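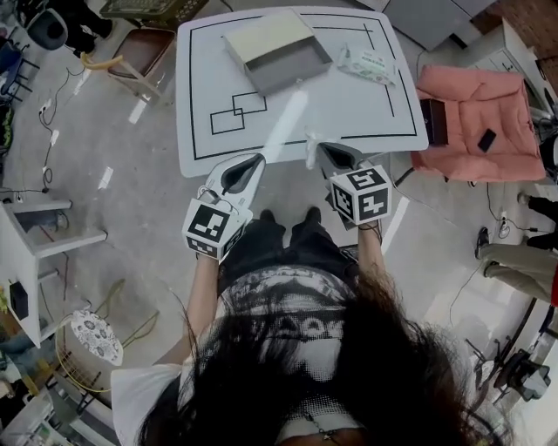 Tijani Robotics Society, Plandascombe College, Department of Engineering

The Tijani Robotics Society is a student society at Plandascombe College, attached to the Department of Engineering. It is known within the college for the Sornedero Project, in which members perform everyday table tasks with hand-held grippers and use the resulting recordings to train a robot arm. The society takes its name from the Tijani Building, where it holds its meetings.

History

The society was formed by second-year students who had taken the department's introductory course in control and wished to continue with practical work outside the timetable. In its early years it built line-following vehicles and entered them in the Zulleveo Cup, a contest for college teams. Interest in vehicles declined after the rules of the contest were changed to allow arms, and the society sold most of its older equipment to pay for a single second-hand manipulator.

Sabina Kratochvíl, a lecturer in mechanical engineering, became academic adviser to the society in the same period. She proposed that new members should begin with demonstration work before being allowed to write control software. The rule remains in force and applies to students from all departments.

Sornedero Project

The Sornedero Project was approved by the department on 31 October 2022. Its stated aim is to find out how much a small student group can teach an arm using only recordings made by hand.

A demonstrator stands at a table with a gripper in each hand and carries out a set task, such as opening a box or moving a small item from one place to another. The grippers are white, with curved fingers padded on the inside in dark grey. Each carries a cube printed with black-and-white marker patterns, from which software can work out the position and angle of the gripper. The table used for the work is square and white, and is marked out in black tape, with a large border near the edges and smaller rectangles inside it.

A session lasts 60 minutes and is shared between 2 demonstrators, who change places at the halfway point. Each task is repeated until the session leader is satisfied that there are enough clean attempts. Attempts in which an item is dropped are kept and labelled separately, as they have proved useful in teaching the arm to recover from a poor grasp.

Recordings are reviewed on the following working day. The reviewer marks the start and end of each attempt, removes any in which the markers were hidden for too long, and enters the remainder in a shared catalogue. Disagreements over labelling are referred to the session leader.

Teaching

The society runs a beginners' class of 12 weeks in each academic year. The first part covers safe handling of equipment, calibration and the labelling of recordings. The second introduces simple programming of the arm. The class carries no academic credit, but students who complete it may use the society's recordings in their final-year dissertations, subject to the adviser's consent. A shorter version is held in August for students joining the college from foundation courses.

Competition

The society enters one team each year in the manipulation class of the Zulleveo Cup. Teams are given a tray, a lidded container and several small household items, and must complete a set sequence without touching the arm. Entries are marked out of 80, with deductions for dropped items and for any restart. The society's first entry with the present arm failed to complete the sequence. Later entries have done so, although the team has yet to win its class.

Membership

Membership is open to all registered students of the college. An annual subscription is charged, and is waived for those attending the beginners' class for the first time. Former members may attend meetings as guests but may not operate the arm without a current safety certificate.

See also

Plandascombe College
Zulleveo Cup
Tijani Building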